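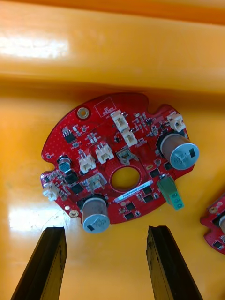

Wrist view, Drustura cell, fingers spread below a round board. Second board partly visible at right.

Drustura bin-pick logs, known-fault release

README and data card

Status: usable with the restrictions listed under Fault. Revised 12th July. Maintainer: Fikri Lumenta. Fault analysis: Vratislav Hrubý.

Summary

The release contains wrist camera recordings and gripper logs from a picking cell at the Edton site. The task is to take populated red circuit boards out of a yellow-orange plastic bin and set them in a test fixture. A gripper fault was present through part of the recording period. The affected episodes have been kept and marked. They should not be used as examples of correct grasping.

Contents

900 episodes, one pick attempt each. Every episode folder holds:

video.mp4 - wrist camera
joints.csv - arm joint positions
grip.csv - commanded opening, reported opening, motor current
events.csv - controller state changes and stops
label.txt - outcome and fault mark

Fault

In June the cell began to report completed grasps on boards that it did not hold firmly. The reported finger opening matched the expected value and the controller released the arm to lift. In 40 episodes the board slipped during or after the lift. In 2 of these it fell outside the bin.

The cause was a loose coupling between the gripper motor and the finger drive. The position sensor is on the motor side of the coupling. With the coupling loose, the motor could reach the commanded position while the fingers lagged behind, and the log shows the motor. Any value in the reported opening column is therefore a motor position converted to millimeters. It was never a direct measurement of the fingers, before or after the repair.

Motor current is the better signal. A sound grasp shows a rise at contact and a steady level afterward. In faulty episodes the rise is late or drops away within the hold period. The original controller checked opening only, with no lower limit on current.

The fault was intermittent. An episode from the affected period may contain a perfectly good grasp, and the label does not separate the two unless the board moved visibly.

How the fault was missed

The first slips were put down to part shape. The boards are roughly round with an uneven outline, and two large capacitors stand well above everything else on the surface. A finger that lands against a capacitor sleeve or a connector housing can tip the board, and earlier trials had shown exactly that. The grasp planner was retuned twice on this assumption. Slip rate did not change. The coupling was found only when Hrubý moved the fingers by hand with the motor braked and felt play.

Safety note

The cell's stop circuit worked throughout. The drop check did not. It relied on the same reported opening, so a lost board did not raise an event and the arm continued to the fixture at full speed. After the second fall outside the bin, the cell was run at reduced speed with the guard door locked until the repair was complete.

Do not reach into a cell of this type to recover a board on the strength of a "gripper open" message. Remove drive power first.

Changes made

1. Coupling replaced and clamp screws marked with paint.
2. Minimum hold current added to the grasp check.
3. Drop check moved to the wrist camera, run at the end of the lift.
4. Play test by hand added to the start-of-shift sheet.

Item 3 uses the Tadavetti presence model, version 4. It gives false alarms on strong glare from the bin floor. These stop the arm and need a manual reset.

Labels

ok - board placed in fixture
miss - fingers closed without a board
slip - board moved or fell after the grasp was reported
stop - episode ended by operator or controller
suspect - added to any of the above when recorded before the coupling was replaced

Known limits

Video and grip.csv have separate clocks. Offset is corrected to the nearest video image only, which is too coarse for contact timing.

Board serial numbers are not included. Labels on the boards are generally too small to read in the video.

Boards that fell were withdrawn. Some others were picked more than once, and repeat picks are not marked.

Use

Suitable for slip detection, fault detection and work on grasp checks. For training a grasp policy, drop all episodes marked suspect, including those marked ok. The Sopacua loader does this with skip_suspect=true; the default is false.

Report label errors to Fikri Lumenta with the episode number and the time in the video.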